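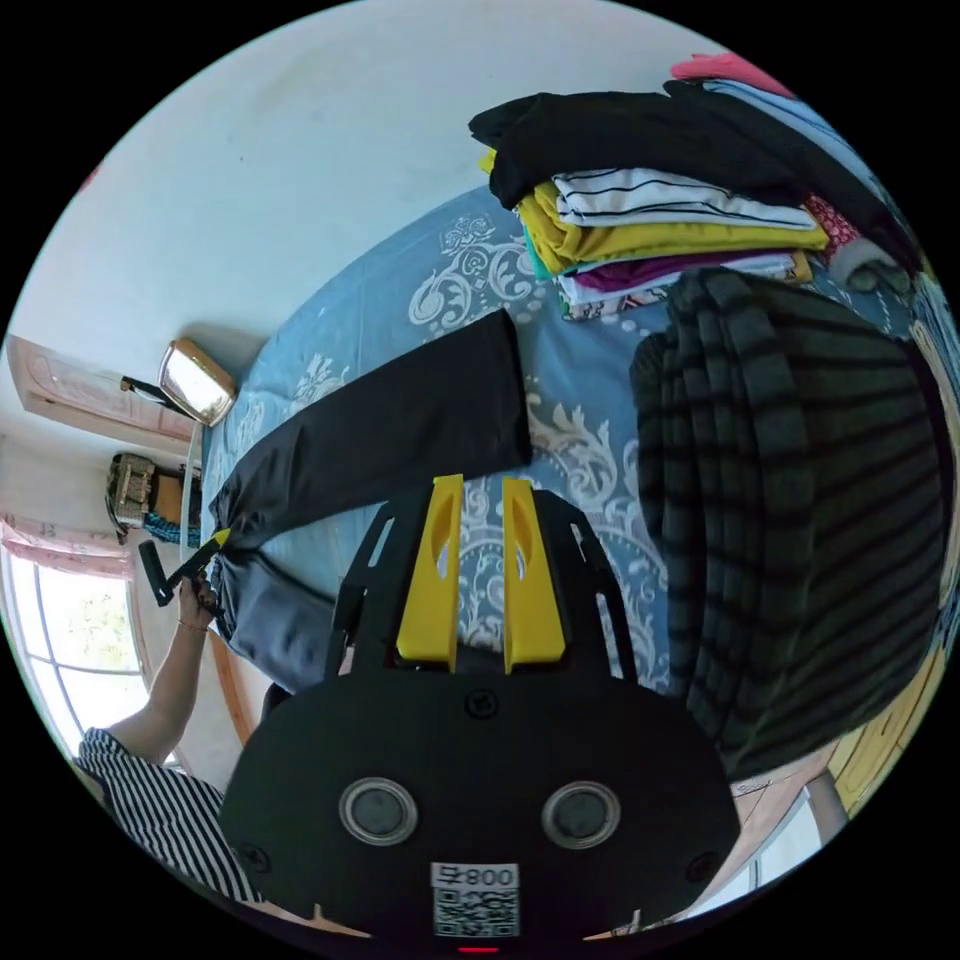
Trousers on the bedspread, one cuff pinched in a yellow-tipped grabber.

Magazine > Automation > Capital Planning

Budgeting for the hand-held fleet

By Conall Buckley

The purchase price of a hand-held gripper is the easiest number in a demonstration program to obtain and the least useful on its own. Dumora, which trains manipulation models for household and linen work, was quoted $2056 a unit before GST when it went to market in July. By the time Marlene Sutherland, the company's operations manager, had added fingers, storage, charging, transport cases and calibration time, the per-unit figure in her spreadsheet stood at $3012.

"The first version of the budget had one line for hardware," she says. "Finance approved it in an afternoon. I had to go back and ask for it to be unapproved."

Her revised budget has four cost groups: capture hardware, consumables, operator labour and review labour. Only the first is capital. The other three scale with the hours recorded, and each scales at a different rate according to the task.

Garments sit at the expensive end. A rigid item on a bench can be picked, placed and reset in seconds. Trousers need to be laid flat, folded, added to a pile and then shaken out again before the next attempt. Sutherland books reset time as paid operator time and carries it in the same row as recording. Some of the tenders she received left it out entirely and looked cheaper for it.

Specifying the fingers

Fingers are where the purchasing argument tends to start. Dumora's mechanical lead, Nektarios Galanis, wanted the finger on the hand tool to match the finger on the arm that would eventually run the trained policy, down to the material batch. Procurement wanted whatever the supplier held in stock.

The compromise was a fixed geometry with an open source of supply. Dumora owns the drawing and has qualified two moulders, one of them Coughlan, to produce against it. Fingers are ordered in matched pairs and replaced in pairs. Galanis does not allow a new finger to be fitted opposite a worn one, as closing force at the tip drifts and thin fabric begins to slip.

"Cotton sheeting will forgive you," he says. "Satin won't."

A replacement interval has been set at 1000 recorded cycles on mixed garments. It is conservative, and Galanis expects to extend it once the first returned sets have been measured. Knitwear may need an interval of its own. Heavy ribbing and cable stitch load the edge of the finger differently from a flat weave, and the present maintenance log does not record fabric type. That field will be added in the next revision.

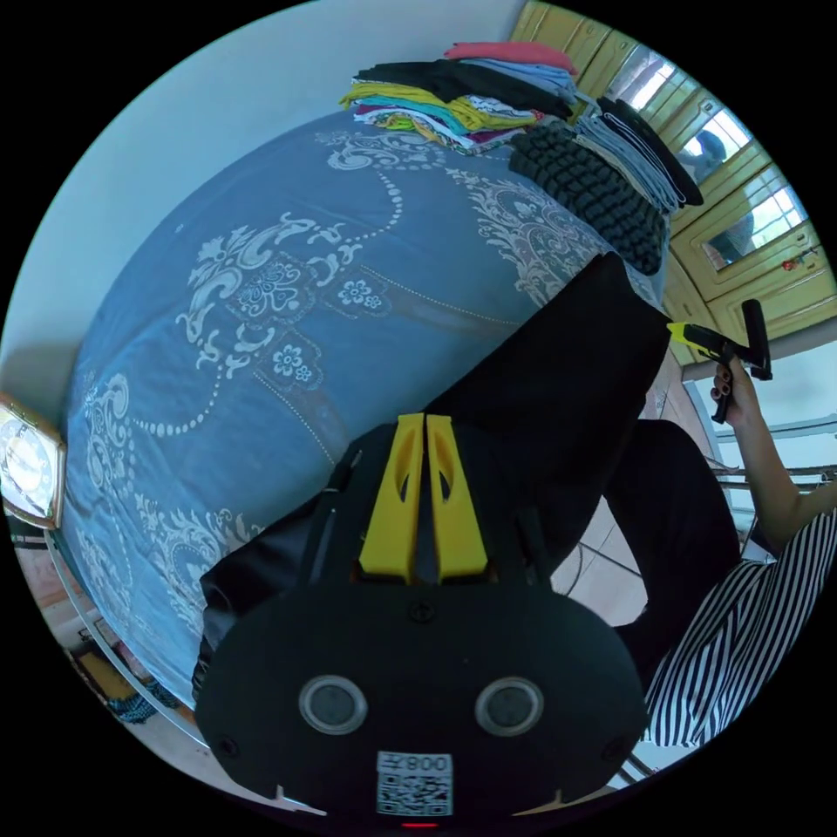
Working in pairs also changes the fleet calculation. Where two operators share a job, a fault on either tool stops both, and the idle wage is doubled. Dumora therefore plans its spares by session and keeps a charged unit on site for each working pair. The alternative, a central pool at the depot, was modelled and dropped. It saved money on hardware and lost it again in courier charges and cancelled bookings.

Identification is a minor cost that deserves a line. Every unit needs a machine-readable label that can be scanned at check-out and reconciled against the recording afterwards. Noémie Royer, who runs data review, asked for the label to be readable by a person as well. Calibration files are stored per unit, and a recording paired with the wrong file can pass a casual look and still be useless for training. She also asked for the label to be placed where wiping down will not lift it.

What gets through review

The number that most affects the budget is the acceptance rate. In Dumora's pilot, 688 of the first 1000 garment demonstrations passed review. The common causes of rejection were tracking loss, fabric obstructing the view of the fingertips and an incomplete fold at the end of the recording. Royer's team found the second cause concentrated among bulky items, and the operator instructions now call for those to be moved clear before a flat garment is started.

A planner who budgets on recordings made will therefore run short. Sutherland budgets on recordings accepted, and sets the rate separately for each task family. Towels are entered higher than trousers. Fitted sheets have been left out of the first year altogether.

Room variation adds cost as well. A depot mock-up is cheap to run and can be scheduled back to back, but its lighting and bedding repeat. Furnished rooms bring daylight, glass, mirrors, patterned covers and whatever furniture stands beside the bed, along with travel and set-up. Dumora has split its hours evenly between the two for the opening quarter and will adjust the ratio on model results.

Lease or buy

Pádraig Costello, who advises on equipment finance at Pusow, sees few grounds for leasing tools at this price. The term is usually longer than the useful life of the design, and most leases he has reviewed exclude wear parts and calibration. He suggests outright purchase, a short depreciation schedule and a separate allowance for a firmware or sensor revision partway through.

The exception is storage and compute. Dumora rents both through Zellby on a monthly term, with ingest priced by volume. Raw recordings are kept until review is complete and the rejected ones are deleted after that. Sutherland had originally planned to keep everything. The quote for doing so was higher than the quote for the grippers.

Her second order is now with procurement. It covers fingers, cases and spare chargers, with no further grippers until the acceptance rate on trousers improves.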